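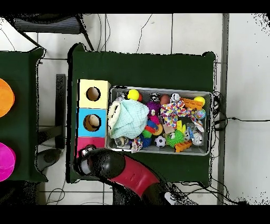

Toy tray and the yellow, blue and pink boxes, Room 19

Ticket 1000
Raised by: Rhodri Hughes, Stestmont
Item: Gallow sorting boxes, yellow / light blue / pink
Status: open, waiting on supplier

Problem as reported
Toys that go through the holes in the yellow and light blue boxes will not go through the pink one. The pink box has been down on our sheet for the spiky balls since June. Most of them stop at the hole and have to be pushed, and the bigger ones don't go in at all.

Second problem, may be separate: there is a tan item in the light blue box that doesn't come out when the box is tipped over. You can see it through the hole.

What I've tried
Measured the hole in the pink box at 9 cm across. The yellow and blue match each other and are both wider. I had assumed all three boxes in a set were the same and the sheet was written on that basis.

Turned the pink box round in case the hole was slightly oval. No difference.

Went through the tray for things that do fit. The smaller balls are fine. The rope toy goes in if you feed one end first, but it takes a while and it catches on the knots. Soft things go in anywhere, so they are no use as a test.

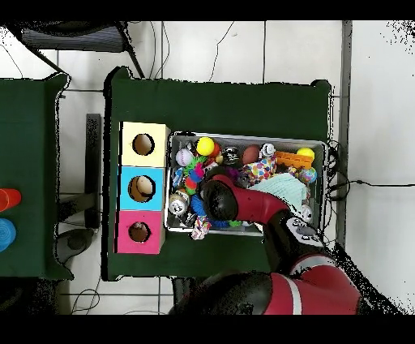

Swapped the order of the boxes on the table for one session, pink at the far end. It didn't help with the fit, and people kept reaching for the wrong box, so I put them back with yellow at the top.

The tray is part of the trouble as well. It is too full. With the towel and the rolled cream cloth in at the left there isn't much room to move anything, and the small balls end up underneath. I would like to take the cloths out altogether but the sheet says they stay in the tray until the toys are sorted. Please confirm whether that still applies.

Reply from Rosser, 10.40
Thanks Rhodri. The pink box in the Gallow set does have a smaller hole than the other two. It is meant for the small items. Your sheet sounds like an old one. Can you tell us which version is printed at the bottom? On the blue box, please don't use anything sharp to get the item out, as it can split the edge of the hole.

Reply from Rhodri Hughes, 11.15
It is version 4. There is nothing on it about hole sizes. 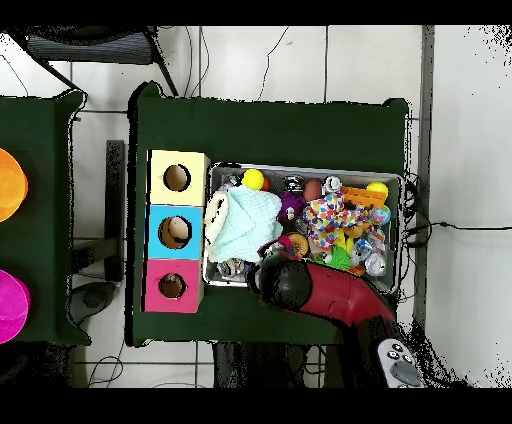

I have crossed out "spiky balls" against pink and written "small balls only" for now. Spiky ones are going in the yellow box. The orange and magenta bowls on the side table are not part of the set, so leave those out of any new sheet.

Tried the blue box again with two fingers through the hole. I can touch the tan item but can't get a grip on it. It moves a bit from side to side, so I don't think it's glued.

Still needed
- current sheet for the Gallow set, with the hole sizes on it
- yes or no on keeping the cloths in the tray
- how to get into the blue box from underneath, if the base comes off
- price for one more yellow box, in case we drop the pink

Note from Rosser, 14.05
Sheet requested. Base question passed to the workshop. Leaving this open until both come back.

Notel Helpdesk | Contact us | Copyright Notel | Back to top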